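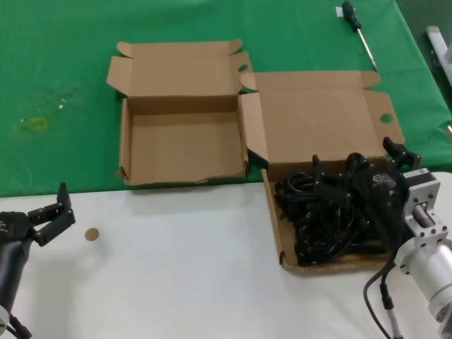 Workshops > Features > Home Builds

Last updated: December 2024

The shared workshop in Pritorville takes up the back half of what used to be a feed store, and if you go in on a weekday evening you will probably have to step over something to get to the kettle. It smells of sawdust and solder, and people talk to you whether or not you have a project (I didn't, for my first three visits, and was handed a broom). I went because I had heard about Rament, the two-armed robot that a few of the members have been putting together since March, and I stayed a good deal longer than I had meant to.

Rament is not a pretty machine, and I say that with real affection. The arms are mostly metal tube and square brackets full of bolt holes, with black grippers on the ends, and the screwdriver lives on the table next to the work, where everybody can reach it. The budget was set at 400 dollars for each arm's worth of metal and 300 for everything else, and the members will tell you cheerfully that "everything else" is where a budget goes to suffer. The first pair of shoulders came from a batch of brackets they bought at a clearance sale in Grallham, and those sagged so badly that the whole lot went back in the scrap bin.

What they want it to do sounds almost too humble for all that work. They want it to sort cables. Anybody who has ever kept a workshop, or a house for that matter, knows the box I mean: the one where every black cord you have ever owned goes to knot itself around every other one. The job is to reach into the full box, take hold of one cord, bring it out without dragging the whole nest along, and set it down in the box next door.
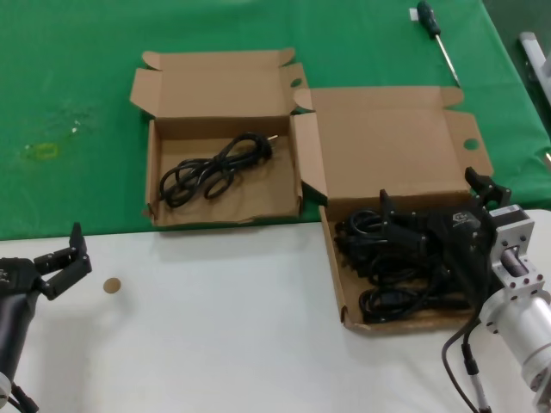
I used to think the hard part of a robot would be the clever part, the computer and so on, but spend an evening at that table and you start to see how much trouble a plain piece of cord can be. A block stays the shape it was. A cord changes shape the minute you touch it, and black cords lying on top of black cords give a camera very little to go on. The members argued for weeks about whether to start with something easier (wooden spools were the favorite), and in the end the cables won, mostly, I think, on account of how many of them the workshop already had.

The grippers went through a long education of their own. The early fingers squeezed too hard and let go too late. A set from De Smet, the little parts shop across the river, closed more gently, and after 200 practice grabs on a single cord the members felt ready to try the full pile. They wrote every one of those grabs down in a spiral notebook, and I was allowed to leaf through it over a cup of very strong tea. "Got two" appears a lot. So does "got the box."

There is a rhythm to the evenings that I came to like very much. Somebody starts a run, everybody leans in, and the talk drops off until the fingers close. Then the talk picks up again, usually about supper – and somebody goes to look for the notebook, which has been put down in the wrong place. Next on the list is a better mount for the left wrist, and after that a set of lighter cords, the thin kind that come with phones, which the members are already dreading.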